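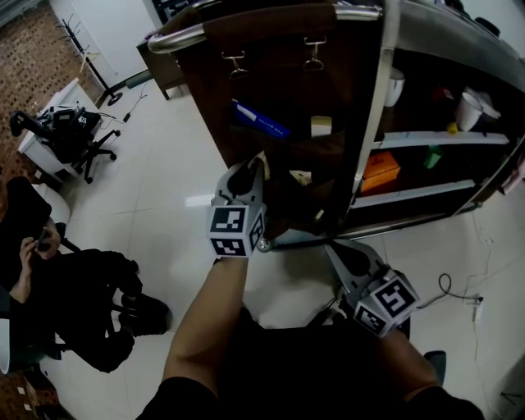 Attachment 1: side panel with the two hooks, open shelving to the right

Ticket: Hooks on dark cabinet, bag keeps coming down
Site: Grajales, ground floor
Unit: Rundel cabinet, dark brown, chrome rail along the top
Opened by: Edmund Wieczorek
Date opened: Dec 18, 2025
Priority: Low
Status: Closed, one item carried over

Reported problem

Bag hung on the side panel of the cabinet ends up on the floor. It has come down three times since the hooks were moved. The hook itself stays on the panel, so the bag is slipping off the hook. Second complaint on the same unit: small things on the upper shelf get knocked over when someone reaches past them for a cup.

What is fitted

Two small metal hooks on the side panel, one a bit higher than the other. They are the Skindetti stick-on type, bought in July when the unit was put in. The packet gives a limit of 1,000 g per hook. No screws into the panel, as the landlord does not want holes in it.

Log

Entry 1
Weighed the bag as people normally leave it. 1,296 g. That is over the limit for one hook. Took out the spare charger and the notebook and weighed it again, now under. Hung it on the lower hook. It came off overnight.

Entry 2
Weight is part of it but can't be all of it. Looked at the strap. It is wide and stiff and only sits on the tip of the hook. A push from the side lifts it off. Tried the higher hook, same result.

Entry 3
Tied a loop of cord to the strap, 50 mm across, and hung the bag by the loop. The loop goes right to the back of the hook. Pushed the bag from both sides and from below. It stayed up. Left it for the night, still up in the morning.

Entry 4
Checked the sticky pads while I was there. Lower hook is firm. Higher hook moves slightly if you twist it. Took it off with warm water and a plastic scraper, wiped the panel, let it dry and put it back with a new pad. Nothing to hang on it for 24 hours. Please leave it alone until then.

Entry 5
Shelves. The cup was at the right end of the upper shelf with the small yellow item and the small red item next to it, and those two are what get knocked. Put them in a shallow tray further in. White container left as it was. Orange box stays on the lower shelf, it is too tall to go anywhere else without moving the divider.

Entry 6
Asked Jokex whether they do a deeper hook in the same size. They do, with a limit of 2,000 g, but delivery is slow at this time of year. Ordered two. Cost code 300.

Entry 7
Went back after the 24 hours. Higher hook no longer moves when twisted. Hung a light jacket on it, fine. Bag is still on the lower hook by its loop.

Other things noticed

The chrome rail is not for hanging bags. It was loose at one end when I tried it, so I tightened the fixing with a hex key. It now feels solid, but it is still a rail and the bag would swing into the shelves.

Cable on the floor to the right of the cabinet, coiled, near the white power strip. Anyone picking a bag up from the floor there could catch a foot in it. Raised with the office, not part of this ticket.

Result

Bag stays up with the loop, provided it is under the limit. Heavy bags go on the floor of the store cupboard until the new hooks arrive.

Carried over: fit the two deeper hooks when they come in, same positions, then take the loop off the strap if it isn't needed. Edmund to do.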